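Trallel handheld gripper – demo unit hire and open day sessions

Item 456
Supplied by Dirnano
Available for hire from August
Open day: 15th May, back showroom, drop in any time after lunch

I've been meaning to write this page properly for ages, so here goes. The Trallel is the handheld gripper we've been bringing along to our open days, and it's the thing people walk straight past the big arms to have a go at. You hold it by the handle, you squeeze, the two fingers close, and whatever you pick up with it gets recorded so a robot can be taught the same job later on. I was a bit sceptical when Dirnano sent the first one over (I like a machine with a motor in it!) but I've come round.

What we do on the day

Sessions run for 20 minutes and we take two people at a time. You get a quick run through the grip and the start button, then you pick a job off the board. Folding tea towels is the easy one. Stacking cups is harder than you'd think, and sorting small things out of a box is the one that gets the grown-ups swearing under their breath. Huệ Lã runs the bench and she's very patient, even with me.

Afterwards we play your run back on the big screen and you can see where you hesitated. I love this bit. My own runs are full of me hovering over things like a nervous seagull, and Huệ's are all smooth and quick, and when you watch the two side by side you get a real feel for what the robot would be learning from.

The arm at the other end of the room is Mai. Mai runs jobs that were taught from last season's recordings, on tea towels only for now, and gets through a stack at its own unhurried pace. Please stay behind the yellow line while it's going. Kids are welcome on the handheld from age 18 months if they're on a lap and just want to squeeze the handle – proper sessions are better from school age.

Taking one home

Dilruba Sivakumar from Meltuvari had the loan kit for a weekend before we settled on the hire price, and she sent back a list of notes as long as my arm. Most of them have gone into the quick start card. Her main one was to try it on ordinary household clutter in an ordinary room, as a tidy test bench makes everybody look clever. 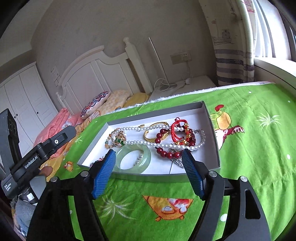
Small, tangly things are where the practice pays off. Come in slowly, let the pads settle either side of the piece you want, and squeeze gently. If a necklace is hooked round three other things, lift a little and wait before you pull. Beads are kinder than chains. Fine chains still beat me most of the time and I've stopped pretending otherwise.

Hire details

Minimum hire is 2 days. The kit comes in a hard case with the charger, spare finger pads and the quick start card. Pick up from the front counter, or we can post it anywhere on the mainland – ask about Tassie, the courier keeps changing the rules on us.

Wipe the pads with a damp cloth before you send it back, no solvents please. If a pad tears, just tell us and use the spares.

To book a session or put your name down for August, ring the counter or fill in the form at the bottom of the page and put the item number in the subject line.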